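Gripper Shopping, Part Two: The Photo Page

Feb 8, 2022

A few of you asked to see what we're spending the equipment money on, so I finally sat down and put the gallery together. It's only a small page because I'm terrible at stopping to take pictures (Ute Strobel has hundreds, ask her). Most of it ended up being me talking, sorry! The plan covers hand-held grippers, spare parts and a whole lot of household stuff, and it has to carry us through June.

First, the grippers themselves. We started out wanting one pair per person and then did the math on spares. Marit Haugen wanted to order everything in one go from Gimmont, and I get it, one invoice, one delivery, done. But their lead time on replacement finger pads made me nervous. Strand will sell us the pads separately, so the order got split. It's more paperwork for me and I grumbled for two days, but I think it was the right call.

Then the pads. If you're drawing up a budget like this for the first time, put pads on their own line! We had them lumped in with "misc" last year and it was a mess. I've put in for 67 of them. Valter Fagerlund thinks that's too many and Tuva Boström thinks it's too few, so I'm leaving the number where it is.

Screws, too. Small ones, in a little divided box, and a decent driver for each kit. I priced the cheap drivers and the nice drivers and went with the nice ones - I have rounded off enough screw heads in my life.

Cases were the surprise. I had it in my head that a padded case would be pocket change, and then the Cadach quote came back at 332 dollars for the set. I asked Prollix for a second quote and got 259, with slightly thinner foam. We're taking the Prollix ones. Hamidreza Alipour has already promised to cut extra foam inserts for the corners, and I am holding him to it.

Now for my favorite line in the whole spreadsheet, which is kitchen things. Spoons, chopsticks, caddies, baskets, cups, lids, all of it. It's the cheapest line by a mile and the one that gets questioned every single time it goes up for approval. I've learned to write it out item by item instead of just putting "props," because "props" sounds like a party and "utensil caddy, white plastic" sounds like equipment. Same money! 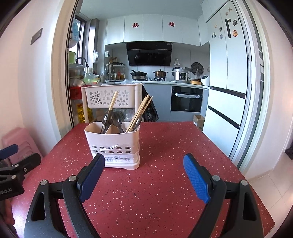

I'd also set aside something for getting around. We work in ordinary apartments, so everything has to go up the stairs and fit on somebody's dining table, and that changes what you buy. I crossed out a lovely heavy stand for exactly that reason. Tuva and I measured the trunk of her car before we settled on the case size, and I recommend doing that before you order and not after (ask me how I know).

Still open: batteries, a second label printer, and whether we get 5 more kits now or wait for the next round. Marit says wait. I keep going back and forth, to be honest, since the per-kit price drops a little if we order together, but then we'd have kits sitting on a shelf and nobody trained on them yet. Valter is writing up the training hours so we can see the two side by side.

If you've bought from Gimmont or Strand before and have opinions about shipping, please send them my way before I sign anything. And if anyone has a good source for plain divided boxes with lids that stay shut - real lids, with a latch - I want to hear about it. Ute's going to send me her pictures for the next page, and I'll post the final spreadsheet once the case order is in.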